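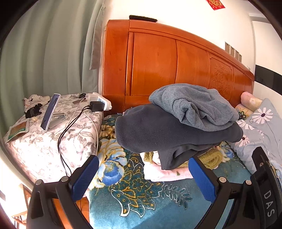
Speaker notes, Stosten meetup, Saturday, September 10, 2022
Talk: Collecting folding and tidying data in real homes

Slide 1. Introduce Honik. We gather hand-held gripper recordings of household chores. Training is done by another team, so send model questions to them.

Slide 2. Numbers. 2,374 episodes kept, from 202 sessions that started in May. Leave this up for a moment, people like to copy it down.

Slide 3. What counts as one episode. It starts with the jaws open and the pile in view. It ends with the jaws open again. If the person stops to talk or answer the phone, we throw the take out.

Slide 4. Clothes. Fleece, knits, towels and sheets all behave differently between the finger pads. Early on we used one set of matching T-shirts at the Pawłowska office and the policy learned those T-shirts. Now we record whatever is in the bedroom.

Slide 5. Backgrounds. Printed bedding is hard. Light gray-blue on top of dark fabric is easy to pick out, but a flower print next to another flower print confuses the labelers too. Keep those takes.

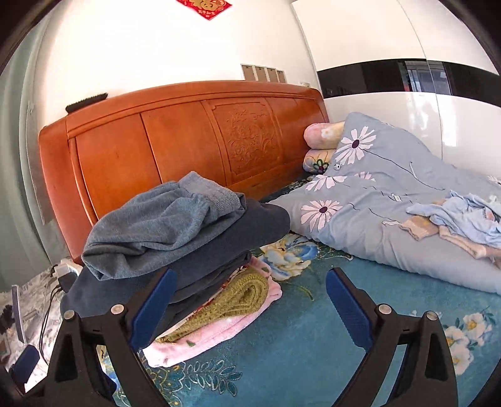

How many takes do we ask for in one home?
The limit is 50, split over different piles, and we take a break after every nine.

Slide 6. Labeling. Manar handles the first pass. We check grasp and release times by hand. Mention the clock drift problem only if there is time.

Slide 7. Contact details, then questions. Bring the spare finger pads to pass around.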